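Filed under: Threads / Home & Family

We use cookies to remember your reading preferences. By continuing you agree to our cookie notice.

7/16/20

Okay friends, I've been promising a thread on my grandmother's letters since March, so get a cup of something and settle in. I talk too much, you know this by now.

She moved from Okden to Jurholm the year she got married, and she wrote home to her sister every week for most of her life. The sister kept all of it. Shoeboxes, cookie tins, one hatbox that still smells like lavender (and a little like mice, sorry).

I've been typing them up in the evenings. Letter 243 is where I am now, and she has just bought her first pair of proper winter boots and is so proud of them she gives them a page and a half.

What I love is how little happens! The bus was late. The plums were sour, but she made jam anyway. The neighbor at 734 got a new gate and it squeaks, and oh, does she have opinions about that gate. It comes back in letter after letter.
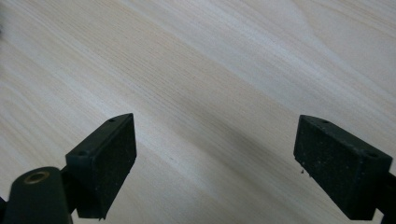
And then in the middle of all that jam and gate business, one line, "I was homesick Sunday but I washed the curtains and it passed." I had to get up and walk around the kitchen for a while after that one.

Her handwriting changes too. Big round loops at first, then smaller and quicker once the babies came, and for a stretch she writes in pencil up the sides of the page to save paper. I've gotten pretty good at turning my head sideways.

A few of you asked how I'm keeping things in order. I go by postmark when I can read it, and by the gate when I can't. Before the squeak, after the squeak, after he finally oiled it (3 letters of pure joy).

If you have old family letters sitting in a closet, please go read one tonight. Just one. And if anybody out there grew up near Jurholm and remembers a bakery called Briritz, write to me, because she mentions their rye bread constantly and I would dearly love to know what was in it. Caraway, I'm guessing? My mother says fennel.

More next week, once I get through the boots.

Recent threads
- The Poojary cookbook, and why I gave up on the dumplings
- What to do with a hatbox
- Rainy week reading, part two
- My mother answers your jam questions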